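July 5, 2019

Friday at last, and I have spent nearly the whole day inside a spreadsheet. I can feel my eyes going square. The kitchen robot money has to be settled before the end of July or it goes back into the general pot, and I am the one who put a hand up in the meeting, so there we are.

Two quotes on the desk. Skarkard want more for the arm but they throw in the gripper, the mount and 5 days of someone coming out to set it up. Barreto are cheaper by 2000 pounds, which looked lovely until I got to page two and found the gripper is extra, and the spare fingers are extra on top of that, and the cable (the cable!) has its own line. By the time I'd added it all back in there was 94 pounds between them. I did the sum twice and then went and made a cup of tea.

So now it comes down to the gripper, really, and whether two flat fingers will do for what we want. I'd been putting that off because I can argue about prices all day but I get nervous about the practical side. After lunch I stopped dithering and opened up the kitchen in Zenda, which is the simulator we've been using since spring, and had a proper look from the hand's end of things. 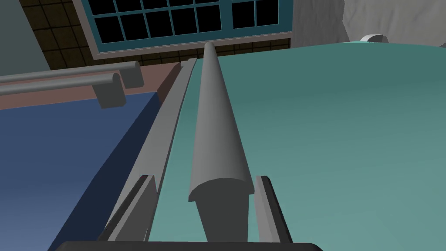
Looking along the long grey piece from the gripper, Zenda kitchen, window at the far end.

I do like that kitchen. It's got brown tiles and a teal-framed window and it's a good deal smarter than mine. But what struck me was how far that grey thing reaches away from the palm! I'd been pricing up fingers as though everything we'd ever deal with was the size of an egg cup. Something long is a different business, and I've no idea yet what the wrist would make of the weight in real life, as I can't weigh anything in there. I wrote "ask about wrist load" on a sticky note and stuck it to the Barreto quote, then wrote another one for Skarkard to be fair.

The other thing is room. I'd put the arm down in the plan as needing a bit of worktop and never thought about what it might be carrying when it turns round. Must measure the gap by the sink on Monday. If it's tight we may need the rail mount, and that's a whole new line in the budget that I haven't got money for, unless I take it out of training. I don't want to take it out of training. Last time we did that with the label printer it sat in its box until Christmas.

Rang Edesia about the service contract at four and got the hold music for ages, then a nice man who said he'd email. No email yet. Their yearly price was on the old list but I don't trust it, so I've left the cell yellow.

Leaning towards Skarkard tonight – mostly for the set-up days, if I'm truthful, as I can't picture us bolting the thing down ourselves. Will see how it looks after the weekend. Fish fingers for tea, and I forgot to buy peas.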